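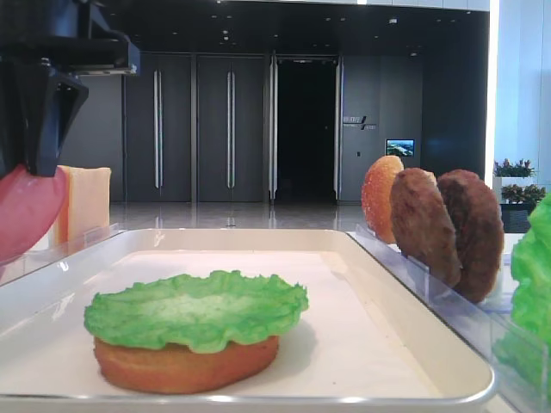
4. Setting Up a Fan Club Presale

Read this section before the tour dates go public. Reading it afterward is also allowed, and is the more popular choice.

You will need an admin login for Dilta, the list of shows from the artist's management, and the current member file. If you only have last year's member file, stop and ask for the new one.

4.1 Importing members

1. Log in and open Members, then Import.
2. Choose your file. Dilta accepts CSV only. A spreadsheet renamed to end in .csv is still a spreadsheet, and Dilta will tell you so in red.
3. Match the columns. "Joined" means the date the person joined the club, and "Since" means the date they claim to have discovered the band. Only the first one affects presale access, whatever they write to you.
4. Click Check Duplicates and wait. The Vorkell club uploaded 3,893 rows for its spring tour and ended up with 3,537 members. The difference was people who had signed up again with a second email address in the hope of a second code.
5. Click Save. The Save button is at the bottom of the page, under the footer. We have asked about this.

Note: Merging duplicates keeps the older account. It can't be undone from the admin screen. Write to Hema Bangera in support if you merge a parent and child who share a name.

4.2 Creating the codes

1. Open Presales and select New.
2. Pick the show. Check the city as well as the date, especially if the artist is playing two nights in a row. The Ivaddale shows were set up backward in May and it took 17 emails to straighten out.
3. Enter the ticket limit per member. Leaving this field blank does not mean "no limit." It means zero, and everyone gets a very polite page saying they may buy no tickets.
4. Set the code length. Eight characters is plenty - these get read aloud over the phone to cousins.
5. Turn on Single Use. 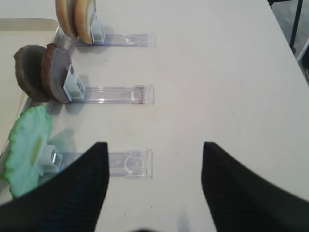
6. Send a test code to yourself and use it, all the way to the payment page. Then cancel. If you forget to cancel, congratulations on your seat.

Caution: Do not use the artist's name, birthday, dog or latest single as a shared code. Fans know all of these better than you do.

4.3 Announcing the presale

1. Write the message under Mailings. Put the start time and the time zone in the first line. Fans in other countries will ask for it anyway, but you can point to it.
2. Send in batches. We suggest some 300 at a time, with a few minutes between them, so that the ticket page has a chance to breathe.
3. Hold any social media post until the last batch is out. If the artist likes to post early, talk to the manager. Niall Sutherland, who runs the Correia club, sends his singer the wrong start time on purpose, and we can't officially recommend it.
4. Keep Mailings open for the first hour. Bounced messages show up in gray at the top of the list and can be sent again with the arrow button.

Section last revised 16 May 2020. For refunds and seat swaps, go to Section 5.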